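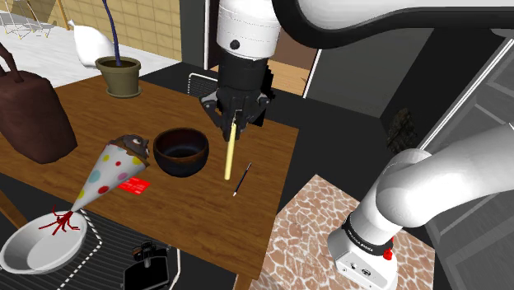
The arm over the table in our simulated kitchen cell, yellow stick in its grip.

Tevoren cell is back up after its March overhaul

Good news for everyone who has been asking me in the hallway: Tevoren is running again! If you're new to Brikik, Tevoren is the kitchen cell we keep entirely in simulation, one Franka arm at a wooden table with a lot of clutter on it, and it had been misbehaving since we moved it over to the new version of Cona, our in-house physics package.

The trouble was in the grip. You'd close the fingers on something thin and it would creep, very slowly, until it was hanging at some angle you never asked for. I blamed friction (I always blame friction) and spent two long evenings turning that up and down with nothing to show for it. Then Rosimeire Rangel went through the setup files line by line and found that the tool center point was off by some 4 millimeters along the finger axis. It had been copied over from an older gripper model and had sat there quietly ever since. The old Cona was forgiving about it and the new one isn't.

So we redid the whole thing properly. New tool center point, new payload numbers for the hand, and while we were in there Beatriz Barreto rebuilt the collision shapes on the finger pads, which were way too chunky. She also moved the wrist camera so that it looks straight past the fingers at whatever is being held, and I can't believe we lived with the old angle for so long. 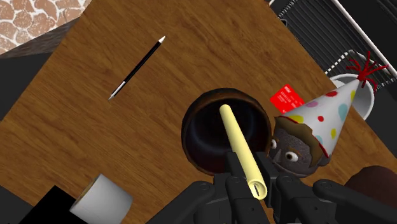 After that came the boring part, which I kind of enjoyed. We left the arm doing picks overnight with the thin objects only, the pen and the stick, and came in to 935 attempts in the log. Of those, 702 finished with no creep at all. Before the fix we couldn't get a clean run of ten, so I was pretty happy with my coffee that morning. Most of the rest were the pen, which is slim and likes to roll, and Beatriz thinks the pads are still a touch too slick for it. She's going to try a softer contact setting next.

One thing to watch if you're using the cell yourself: please pull the new setup before you start a job, and clear your local cache too. The old gripper file has the same name as the new one (my fault, sorry) and the loader will happily pick up the wrong one without a word of warning. Seol, the scheduler, has already been pointed at the right place, so anything you queue through that is fine.

Bookings are open again from 7 in the morning. If the stick starts creeping on you, send Rosimeire the log and copy me.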